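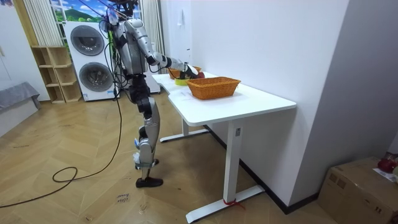
Whole body or just the arm?

Oct 12, 2024

We spent September on one question: does the humanoid reach better if its legs join in? Mairéad Nic Aodha said yes. I said the legs were there for decoration.

So, two baskets, a small red object and 352 reaches, half with the legs held stiff and half with the policy free to shift its weight as it pleased.

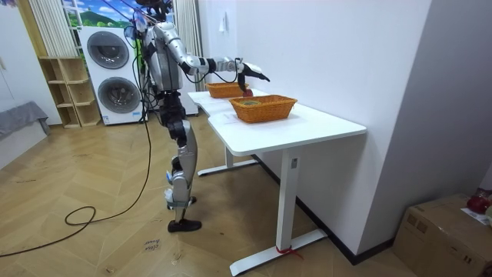
The stiff version missed the far basket 56 times. The free version missed 19, and looked smug about it. The gap all but vanished at the near basket – I mention this at every meeting. Mairéad has started bringing biscuits so my mouth is full.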